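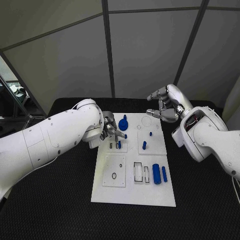 Kurtuluş talk, 9/2/19

Right, hello everyone, can you hear me at the back? Lovely. I'm Gönül Karaca and I want to talk about sourdough, or really about running a bakery on a street with 397 front doors and nowhere to park!

(pause, sip of water)

Start with the January story. Ovens on at four, 25 loaves gone by 7, and me out on the step telling people to try Genard up the hill. Felt awful.

Then the rye. Show of hands, who likes rye? (There's always more than I expect.) Mention the Kiltik flour, heavier, wants a longer rest.

Skip the tax bit if we're running over. Questions, then bread by the door.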